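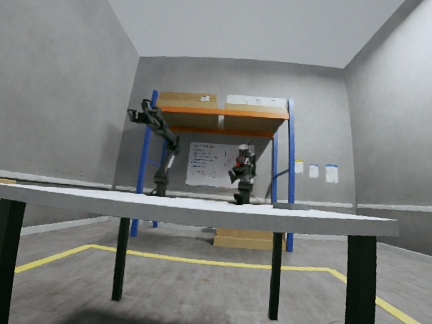

Nadlow Two-Arm Practice Cell
Club and classroom edition, simulated

The Nadlow cell is a complete robot workspace that runs on an ordinary school computer. Two arms share one long table in a room fitted out like a small workshop, and your pupils write the programs that move them. We built it for our own Friday robotics club, got rather carried away, and now other clubs can have it too!

What your club gets
The room, with its storage rack, boxes and taped floor
Two arms with grippers, programmed separately or as a pair
Views from across the room and from close to the grippers
The Zuria task pack, with 54 graded exercises
One licence covering up to six computers

Getting the arms to share
Most groups begin with one arm and leave the other parked. The fun really starts in the second block of exercises, when both have to work over the same table and somebody has to decide who goes first. Expect a lot of arguing, drawing on paper and waving of elbows. Each arm keeps its own program, so two teams can work side by side and then try their code together at the end of the session.
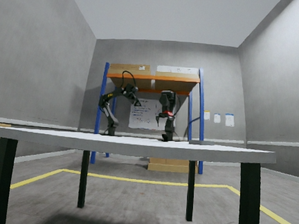 Jacobus Van der Merwe wrote to us after his first term with the cell: "My year nines spent a whole afternoon on a handover and refused to go home. Could we have a way to slow the second arm down without touching the first?" You can now — each arm has its own speed slider, and it works while a program is running.

The gripper views are what pupils ask for most. Seen from up close, the room tilts as the arm turns, and working out which way is left becomes a proper puzzle. There is plenty to look for as well, from the yellow pallet jack to the green mug and the emergency-stop box on the side table. Several Zuria tasks ask teams to find one of these and keep it in view as the arm moves. 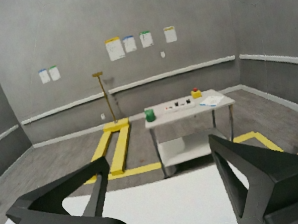
Running the Flevitz Challenge
The Flevitz Challenge is our yearly contest for clubs, and the practice cell is the same one used on the day. Teams get their tasks in the morning, work through them in any order and can score up to 2000 points. Half marks are given for a good plan that goes wrong, and the judges do read the comments in your code, so write some!

The July round is for teams of any age. New teams usually do best by picking the close-up tasks first. With both gripper fingers in view over the tabletop, it's much easier to judge a gap and try small changes, and you can replay a run as often as you like. 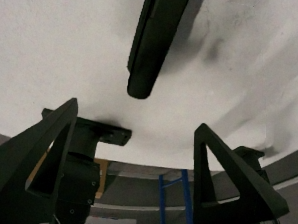

Mridha asked whether a team could enter with only one person who can code. Yes, and please do! Planning, testing and keeping the run log all earn points, and some very good logs have come from people who had never written a line of code.

Updates
Version dated 11/5/21 adds the separate speed sliders and a larger font in the program window. Saved programs from earlier versions open as normal.

Ordering
Order code 1878. Clubs and schools can ask for a trial copy through the contact form; please tell us which computers you'll be using.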